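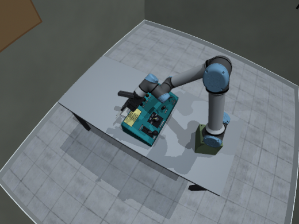 Stullex releases Pleltis 3 with reworked motion planner and simulated panel tasks

2021-04-22

Stullex has released version 3 of Pleltis, its planning and control stack for six-axis arms. The update replaces the trajectory planner, changes how contact is handled near a work surface, and adds a simulation package in which an arm with a two-fingered gripper operates the controls on a tabletop console. The release candidate had been open to existing license holders since March.

The previous planner produced a joint-space path first and assigned timing to it in a second pass. Short moves close to a fixture were often slowed more than necessary, as the timing pass had no access to clearance data. Pleltis 3 solves path and timing together over a sliding window of 25 waypoints. Collision distances are computed against simplified hulls of the links, pedestal and fixture, then cached between cycles. Stullex gives a replanning interval of 2 milliseconds on its reference computer with one arm and a static workcell. Moving obstacles are supported but are excluded from that figure.

Folded configurations received separate treatment. When the upper links double back over the base, several inverse kinematics solutions lie close together, and the older solver could switch between them partway through a move. The new one carries the chosen branch as part of the planner state and changes it only at a waypoint marked for that purpose.

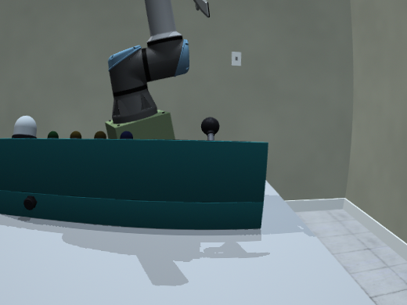
Simulated console tasks

The simulation package was written with Kalinowski, an integrator in Mirkdale that builds test cells for panel hardware. Its fixture models include dome-shaped push buttons, a rotary knob and a ball-topped lever. Each control is exposed to the planner as a constrained joint with travel limits, a spring term and a trigger threshold, all editable in a plain text file.

Tasks are defined as a target state for a control. The planner selects an approach pose, plans to a standoff point, and passes the last segment to a compliance controller that runs at 800 Hz. If the control does not reach its target state, the arm retracts along the same segment and the planner requests a new approach pose, up to 3 times before the task is reported as failed.

"Most of the failures we logged in the old version were in the handoff," said Aniela Sowa, who leads planner development at Stullex. "The free-space plan was fine and the contact controller was fine. They disagreed about where the tool was by one cycle."

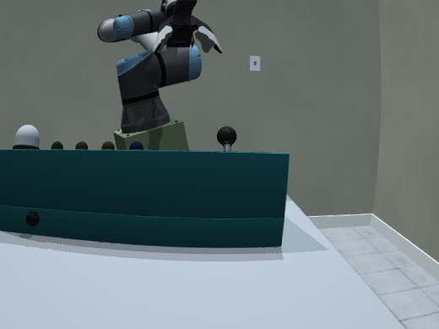 Both components now read from a single timestamped state buffer, and the handoff is logged with the joint positions each side used. The log format is documented and can be replayed in the simulator without the controller attached.

Perception is largely unchanged. Control positions can come from the fixture file or from a camera-based pose estimate, but the two sources cannot yet be combined in one task. Sowa said that work is scheduled for a later point release.

Configuration files from version 2 must be converted with a command-line tool included in the installer. Custom collision hulls are not converted and have to be exported again.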